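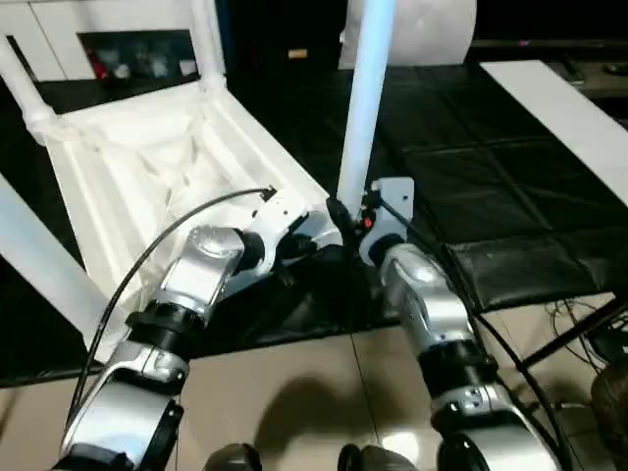 A reader wrote in after my July column to say that white plastic chairs are a blight, that a town which puts them outside its cafes has given up on itself, and that I ought to be ashamed of owning any. I have read that letter more than once, partly because it was nicely put, and partly because I was sitting on one of the chairs in question while I read it.

Columns > House and Yard > In Praise of the Plain White Chair

I should say first that I understand the complaint. My grandmother had wicker on her porch and it was lovely, and it creaked, and I wouldn't have traded it for anything. But the wicker is long gone and the plastic ones I bought when we moved to Plinlow are still out back, a little chalky on the arms, and they have been sat on by everyone I care about. They have gone to the lake and back. They have held up one end of a door we were painting – I don't recommend this – and they have been left out in weather that would have finished off anything with a cushion.

What I like best is how easy they are to live with. You can tip one on its side and look at how it is put together, seat and legs and all, and you don't need to be handy to follow it. If a leg is loose you find out right there on the ground, before your uncle does at dinner. A bucket of soapy water and an old brush will do for the cleaning, and the grooves are the only part that takes any patience. I do mine on the grass, legs in the air, with the radio going.

The reader's other point was about waste, and there I have less of an answer. A cracked chair is no use to anybody, and I have seen too many of them at the curb. I would only say that the chair that gets thrown out is very often a chair that could have been looked after, and that people don't look after what they have been told is junk. When the hall on Dramby Road put on its summer supper they set out 200 chairs, nearly all of them white plastic and no two rows quite the same shade, and I didn't hear one person complain. They were too busy dragging them around to sit with their friends, and you can't do that with a bench.

So I will be keeping mine. I have three on the patio and another two in the shed for company, and if the reader ever finds herself in Plinlow on a warm evening she is welcome to the one by the tomatoes – it is the most comfortable of the lot, and I'll have wiped it down.

Contact the Plinlow pages | Copyright Aug 1, 2025 | Back to top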